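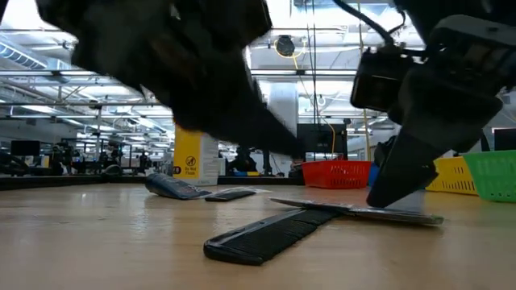 A black comb with rows of fine teeth, lying on a table in front of a long, thin tool.

The Masholm Stories, Counted and Reordered

By Cuiping Meng
7 Jun 2022

The linked story collection has a structural problem that the novel does not. Each piece has to close on its own terms, and each has to leave something open for the pieces that follow. Most writers solve one half of this and let the other half go. The new Gelleo edition of "Masholm" is useful mainly because it shows the solution being worked out on paper, with the earlier arrangement printed in an appendix.

The book was first issued by a small press in Gandmont under the title "The Ferry Register." It held 45 stories, placed in the order in which they were written. Gelleo has kept all of them and changed the sequence. The stories now follow the houses of the town, starting at the landing and moving uphill. The text of the stories themselves is almost untouched. A few repeated introductions of the same character have been cut, and the spelling of two street names has been made consistent.

The effect on the reader is larger than these changes suggest. In the old order, the schoolmaster Jiang dies in the third story and is alive again in the fifth, which was written earlier in his life but later in the author's. Reviewers of the first edition treated this as a device. The notes to the new edition show that it was an accident of composition. With the houses as the organizing rule, Jiang appears in 4 stories, and his death falls in the last of them. He is also easier to see as a minor figure. Two of those stories only mention him as the owner of a borrowed ladder.

What the new order loses is the gradual change in the prose. The early stories use long sentences and a narrator who comments on what people ought to have done. The late ones report speech and weather and very little else. Read by date of writing, this is a steady development. Read by house, it becomes a change of manner from one door to the next, and in the middle section, where early and late work alternate, it is distracting. "The Salt Tax" is followed by "Lodgers," and the two do not sound like the same hand.

The editors could have marked the date of each story at its head. They put the dates in a table at the back, so a reader who wants them has to turn more than 400 pages each time. A second table lists every named character by story. It is accurate as far as I checked it, except that the two women called Anna are merged into one entry.

The strongest pieces gain nothing from either order. "Winter Berth" concerns a pilot who keeps a second set of accounts for a boat that has been sold. It refers to no other house and shares no characters with its neighbors. It would stand first in any selection. "The Upper Room," nearly as good, depends on one fact given in "Lodgers" and is weaker if read before it.

The appendix also prints an unfinished story of 2123 words, set on the far side of the water. It breaks off during a christening. The editors place it outside the sequence and offer no guess as to which house it belonged to.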